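Stomthorpe Lab, Bench 2
Pre-session safety and method check: wire sorting study (Plolo)
Date: 2023-03-28
Checked by: Lovisa Haugland
Comments answered by: Anselmo Magalhães

Power and stops

1. E-stop reachable from the operator's chair. PASS. Reachable from my chair. Anselmo has longer arms and should stop using them as the standard.
2. E-stop cuts both arms. PASS. Tested on each arm separately, then both at once.
3. Arm speed limit set for two-arm work. PASS, on the second look. Someone had left it on the demo profile.
AM: That was me. The visitors enjoyed it.

Grippers

4. Finger pads seated, no splits. PASS. One pad is getting shiny. Replace before the next long block.
5. Cable slack at the wrist. PASS WITH COMMENT. There is a generous loop. It clears at full rotation, but please watch it when the arms cross.
AM: A shorter loop pulled on the connector at Hudel. I'll take ugly over unplugged.
6. Fasteners and clips tight. PASS.

Work area

7. Baskets in their marked positions. PASS.
8. One wire colour per basket at start. PASS. The colour of the basket is not meant to match the colour of the wire. Three people have now "fixed" this. Kindly leave it alone, it is the condition we are testing.
9. Loose ends kept inside the rims. FAIL, minor. Wire has opinions. Tuck in before each trial and note it if you forget.
10. Wall pattern secure, no peeling corners. PASS. Still hard on the eyes before coffee.

Method

11. Failed grasps are logged, including the embarrassing ones. PASS. Of 86 trials in the last block, 34 had at least one dropped wire. All 86 are in the log, where they will stay.
12. Jacobs baseline run under the same lighting. NOT DONE. The comparison does not go in the draft until it is.
AM: Agreed, with a long sigh. Booked for later in March.
13. Pad wear recorded against grasp count. PASS. We are past 4,000 on this set, see item 4.
14. Operator break every 10 trials. PASS on paper. In practice, see the crumbs.

Outcome: cleared to run at reduced speed. Items 9 and 12 remain open. Initial the sheet when you close one, using your own initials. 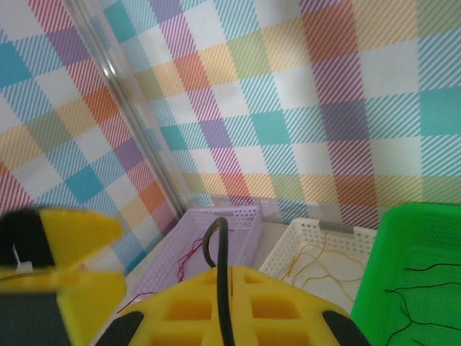 Bench 2, wrist view: cable loop (item 5) and baskets (items 7 to 9).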